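FINDINGS IN THE MATTER OF THE PENMONT LOG

Short fiction

1. The Board was convened in June to establish where the Deputy Chief of Air Operations had been on the night the Garcia was lost with her escort. It was given the station logs, the telephone register and the use of a room at Penmont, and was told to report before the summer recess.

2. The official account is well known. The Deputy Chief was on leave at the lodge at Tasonwood, fishing, and could not be reached until the morning. It is repeated in his service record, in the citation for his second medal and in the booklet sold at the museum.

3. The Board began with the telephone register. Call 421 was placed from Penmont to Tasonwood at ten minutes past eleven in the evening. It was answered, and it lasted 13 minutes. The keeper of the lodge told us that the line had been down since the spring floods. He was asked twice and gave the same reply in the same words.

4. The Board then asked for file 3804, in which the movements of senior officers were kept. The registry supplied it within the hour. It held a cover sheet, a receipt for fuel and 24 blank pages, each stamped and initialled as having been read.

5. The fuel receipt was made out at Mokeo, where the Ministry has always said there is no airfield. The Board travelled to Mokeo by road. There is an airfield. The duty officer gave us tea and regretted that he could not discuss it, as he had no authority to confirm that he was stationed there.

6. We were permitted to see the quarters set aside for visiting officers. The Board asked who had slept there on the night in question and was told that the quarters had not been built at that time. The date cut above the door was nine years earlier.

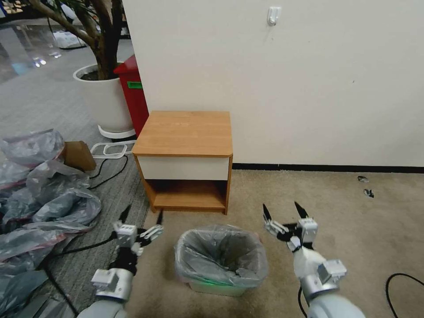 7. On our return to Penmont the telephone register had been replaced with a clean copy. Call 421 was now recorded as a wrong number. The Board's own notes had been typed up in our absence, very neatly, and agreed with the clean copy in every respect.

8. The Board has considered its position with care. It finds that the Deputy Chief was on leave at Tasonwood, fishing, and that the weather was fair.

9. One member wished to record a dissent. The Secretary has informed us that the Board never had a fifth member, and the numbering of the chairs has been corrected.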